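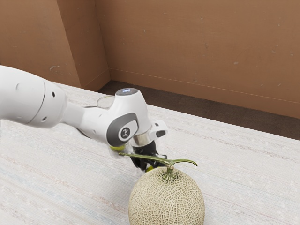
Simulated melon pick, gripper coming down on the T of the stem.

Print this page | E-mail this thread

1/
A fault write-up, posted in pieces over lunch. Fruit handling by the stem, a collision check that let through something it should have stopped, and two weeks I'd like back. July 28, 2022.

2/
Background. The job is to lift netted melons by the stalk and put them down somewhere else. Growers who sell this kind of melon leave a T on top, a short upright with a crossbar. The bar makes a decent handle. Buyers mark the fruit down if it snaps.

3/
The planner is ours and we call it Stisto. The grasp scorer is Prenik. Stisto works out how to get the arm there, Prenik decides where the fingers should close. They were written a year apart and it shows.

4/
Everything gets run in simulation before it goes near the real cell at the Witau shed. A batch is 2,006 picks with the melon moved, turned and resized each time. Pass mark is no contact between rind and anything, and a stem load under the limit.

5/
In May the batch passed. Clean sheet on rind contact. We moved the build to the cell.

6/
On the real arm, 226 picks in, the stop circuit tripped. Joint torque over threshold on the way down. The hand had pressed into the crown of the fruit and kept pressing until the limit caught it. Melon split. Arm fine, fingers fine, floor unpleasant.

7/
No one was inside the guard. I mention it early as it's the first thing I get asked. The gate interlock was tested again afterwards and behaved.

8/
First theory was calibration. Camera to base offset, a few millimetres out in height, hand goes low. We re-ran the calibration and the error was well inside tolerance. That took most of a day and told us very little.

9/
Second theory was a short stem. The upright on that melon was at the low end of the range, so the gap between crossbar and rind was small. True, but Prenik is supposed to reject those. It had scored this one as good.

10/
So back to the sim with the same stem dimensions. It passed. Stem held, no rind contact logged, green tick.

11/
A tick for a pick that had just burst a melon is worth a closer look. I slowed the playback right down and watched the descent from the side. The fingertips went straight through the top of the rind and came out again. No contact event at all.

12/
Cause: the melon has two meshes. One is for looks, with all the netting on it. The other is for contact and is a plain ball. Someone had scaled the visible one when we added larger fruit. The contact one stayed at the old size, inside it.

13/
In other words the planner was avoiding a smaller melon than the one on the screen. Any pick with a long upright had enough clearance for it not to matter. Short upright, large fruit, and the hand goes in.

14/
I should add that "someone" was me. The commit message says "scale fix".

15/
Second fault, found while looking for the first. Contact pairs between fingertip and rind were switched off for the last part of the descent. The filter was meant to cover fingertip and stem only, as those have to touch. It named the whole fruit. So even a correctly sized ball would have been ignored at the point where it counted.

16/
Either fault alone would probably have been caught. With the filter right, large fruit would still have looked too small, but the worst cases would have logged something. With the mesh right and the filter wrong, the early part of the approach would have flagged. Together they were silent.

17/
Third item, less a fault than a bad habit. The stem is modelled as a rigid T. A real one bends, and the long side of the bar droops or curls as it dries. Our grasp on the long side was therefore more hopeful than it looked. I've not fixed this. It's on the list.

18/
What changed:
- contact mesh is now generated from the visible one at load, never stored separately
- filter names the stem body only
- build fails if the two meshes differ in size by more than the netting depth
- Prenik rejects any grasp where fingertip clearance to rind is under the set margin

19/
Also changed: torque threshold on the descent is lower than on the rest of the move. It was one number for everything. There is no good reason for a hand going down on soft fruit to be allowed the same push as an arm swinging through air.

20/
After the fix I re-ran the old batch exactly as it was, same seeds. It failed, which was a relief. Almost 800 of the picks now show rind contact. Those had all been green since spring.

21/
With the clearance rule on, most of the short stems are refused and go to the hand-pick lane. Throughput is down. The shed at Witau has been told and is not delighted.

22/
Someone on the Grewal side asked whether we could add a soft pad under the palm and carry on. We could. It would hide the next one of these, so I've said no until the logs have been quiet for a while.

23/
If you run anything similar, draw your contact geometry over the visible geometry and look at it. Takes a minute. We had the overlay all along, bound to a key I had forgotten.

24/
Still open: bending stem model, and why the scorer liked that particular grasp so much. It gave it a higher mark than several with twice the clearance. I suspect the length of the bar is weighted too heavily. Will post when I've looked.

Contact | © Stisto project notes | Back to top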